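Ticket 784
Site: Trellville units, Trirnanora
Unit: Jultau gas continuous flow, outside wall, laundry side
Reported by: Struan Lindsay
Assigned to: Alistair Gunn (Ritchie Hot Water)
Status: Closed

Struan Lindsay, 8:10 am
Hot water goes cold partway through a shower and comes back if you turn the tap off and on again. Kitchen tap is the same but takes longer. Started in February after the meter was changed over. No error code on the controller that I've seen. It's set to 50 degrees and I haven't touched it.

I'm home all day doing the cleaning, so ring whenever.
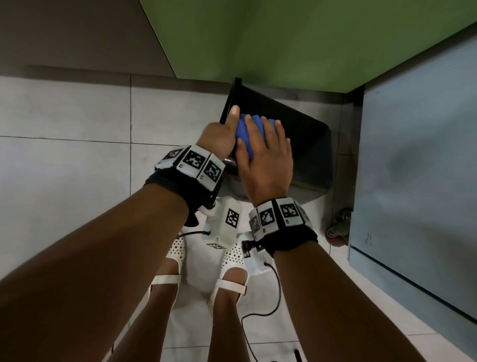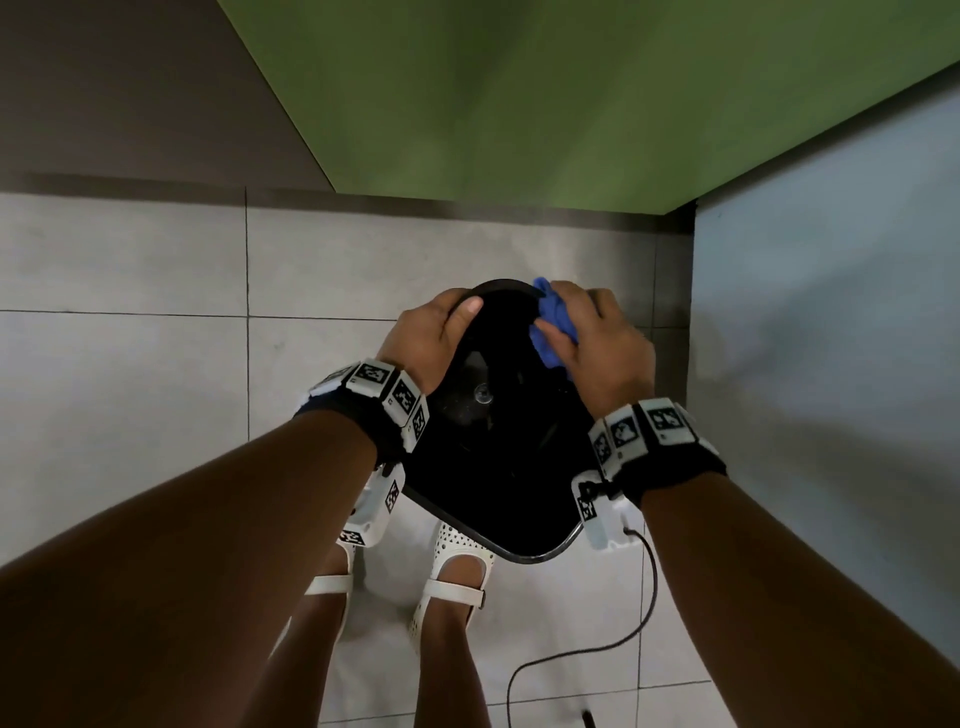
Alistair Gunn, 8:55 am
Thanks Struan. Before we book a visit, can you check the following and reply on this ticket:
- Does it happen with only one hot tap running?
- Does the burner keep going when the water turns cold? You should be able to hear it from outside.
- Is the gas valve at the unit fully open, handle in line with the pipe?
- Do you have a cooktop or heater on the same gas line, and does the flame drop when the hot water is on?

Please don't take the cover off.

Struan Lindsay, 10:20 am
One tap only, still happens. Burner stops, fan keeps running for a bit. Valve handle is in line with the pipe. Cooktop is gas and the flame doesn't change with the hot water on.

Ran the shower flat out and it was fine for the whole test. Turned it down to where I normally have it and it went cold inside 2 minutes. Did it again, same result.

Alistair Gunn, 10:45 am
That points to low flow. The unit shuts the burner off when flow drops below its minimum. Either something is restricting the cold supply into the unit, or the shower mixer is bringing in too much cold at that setting. Meter changeovers can push grit down the line and it ends up in the inlet strainer.

Can you check whether the cold tap in the laundry is weaker than it used to be?

Struan Lindsay, 11:30 am
Cold in the laundry is normal. Cold in the bathroom basin is normal. Only the hot is weak. I assumed it had always been like that but Kristof next door has the same model and his hot is a lot stronger than mine.

Alistair Gunn, 11:40 am
Booked for this afternoon. Lachlan Imrie will attend. He'll need the path to the unit clear and the water off for part of the visit.

Lachlan Imrie, 3:35 pm
Attended. Flow at shower on normal setting was below the unit's cut-in. Isolated water and gas, removed inlet strainer. Mesh was more than half blocked with grit and bits of thread tape. Rinsed and refitted with new O-ring. Flushed the cold line into a bucket until it ran clear.

Retested shower on customer's normal setting for 18 minutes, burner stayed on throughout. Kitchen tap tested, okay. Checked joints for leaks, none found. On site 2 hours including the flush.

Shower head also has scale in it. Showed customer, he will soak it in vinegar. Not charged.

Alistair Gunn, 3:50 pm
Struan, I'll leave this open until tomorrow in case more grit comes through. If the hot goes weak again, reply here and we'll come back and clean the strainer.

Struan Lindsay, 7:15 am
Two showers last night and one this morning, no problems. Soaked the shower head overnight and that's helped as well. Can you tell Kristof Bosman in the next unit whether he should get his strainer done? His meter was changed the same week.

Alistair Gunn, 8:30 am
No need if his flow is good. If he notices it dropping he can lodge a ticket and mention this one. Closing.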